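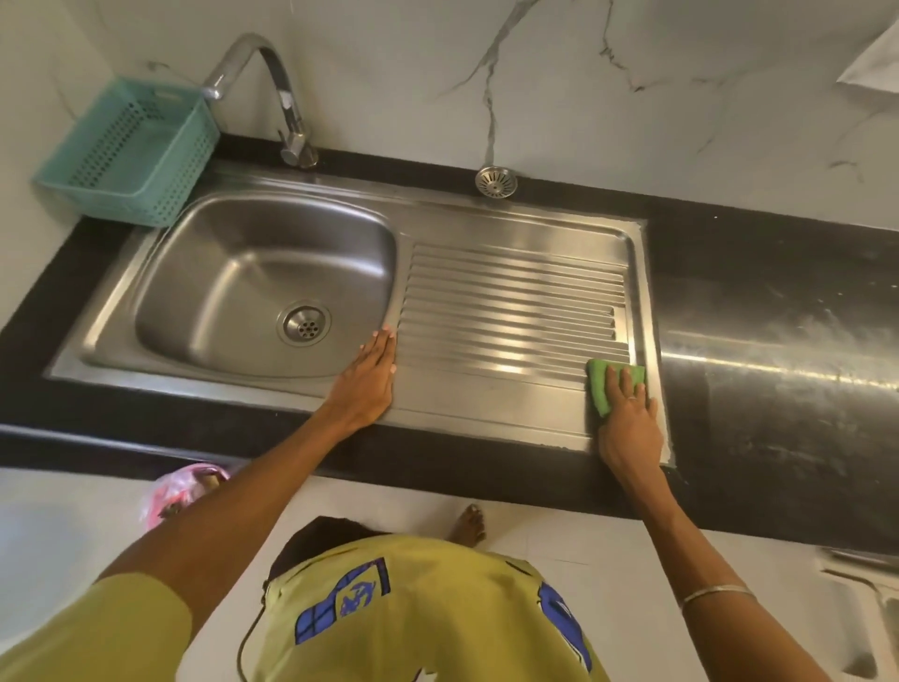
Print this page | E-mail this article

The draining board (drainboard if you grew up where I did) is the sloped or grooved surface next to a sink where washed dishes sit while the water runs off them. I've been reading up on these for years, and I still get excited when I find a good one! The kind most people know today is pressed from a single sheet of metal along with the basin, so there's no seam between the two. On a stainless steel unit with the basin on the left and the ridges on the right, you get a flat strip of steel in the middle, which is a handy spot to lean on while you wipe down the far end with a cloth. I park my coffee there.

Early boards

Before metal, there was wood. Old kitchens and sculleries often had a plank fixed at a slight tilt beside a stone or earthenware sink, with grooves cut by hand. Softwood was cheap and easy on china (a dropped cup had a fair chance), but it went gray and furry after a few years and had to be scrubbed with sand or soda. The farmhouse I rented near Stidmont still had one, with 44 grooves, and I know that because I spent a wet October cleaning every one of them with an old toothbrush.

Better-off houses sometimes had a second sink lined with lead or copper, just for glasses and fine plates. Soft metal dents, and those boards look like the surface of the moon after a century of use.

Enamel and steel

Enameled cast iron came next in a lot of homes, with the board and the basin made in one enormous piece. They're lovely things and they weigh a ton. The one in the Danham town museum took up most of a wall, and its board has a raised lip along the front to keep drips off your shoes. Chips were the great weakness: once the enamel cracked, rust crept in underneath.

Stainless steel took over during the twentieth century. It was light, it didn't chip, and a press could stamp the ridges in one go. Hulme, my favorite of the small makers, put out a catalog with 89 sink patterns in it, and two of those had curved ridges that fan out like a seashell. I've only ever seen one in person, in a rental cottage at Grotirthorpe, and I'm afraid I took more photos of it than of the sea.

Left or right?

People argue about this one. A right-handed washer usually holds the brush in the right hand and the plate in the left, so plenty of folks like the board on the left. Others stack dirty dishes on one side and clean on the other and want a board at both ends. Many modern units can be turned around before the faucet hole is cut, so you can put off deciding until the last minute.

See also: dish rack, scullery, butler's sink

Last updated: July 5, 2022

Contact | Copyright | Back to top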